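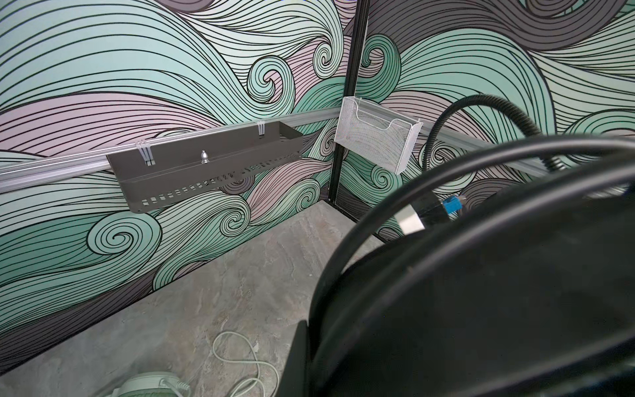

Ticket: wrist feed drops out in the Tresby cell
Opened Sunday, August 14, 2022
Status: watching

Right, so the feed from the wrist went again this morning, third time since I came back off leave. It always goes the same way: arm heads for the back corner, picture freezes, controller sulks for 12 seconds and then carries on as if nothing happened. Error 325 every time, which the Güler manual describes as "link lost" and leaves it there (thanks for that).

First thing I tried was a full restart. No change. Then I swapped the network lead at the controller end for the spare from the Clodham box, because that fixed it in January. Not this time!

So I parked the arm by the corner and had a proper look at the wrist. The black cable makes a big loop up there, and the ribbed conduit has its own bend above it. I jogged joint 5 back and forth by hand with the log open, and I could make it drop on demand if I leaned on the cable just behind the connector with the silver band. Wiggling the little blue one next to it did nothing at all.

Powered down, undid the connector, gave the pins a clean, pushed it home until it clicked. I've also let a bit more slack into the loop so it isn't tugging when the wrist turns over. Don't be tempted to shorten it again, I know it looks untidy.

While I was in there: the clear rails are staying where they are, but please keep the grey basket and the white mesh pocket on their marks. The Stirketti routine has those positions typed in and it won't go looking for them.

Still to do: the pale cable coiled on the floor wants clipping to the wall. The arm doesn't go that low in normal running but I'd sooner not find out.

Ran 2 long cycles after lunch, 3,895 moves, no drops. Leaving this open till the end of the week. If you see a 325, write down the joint 5 angle before you reset it, please!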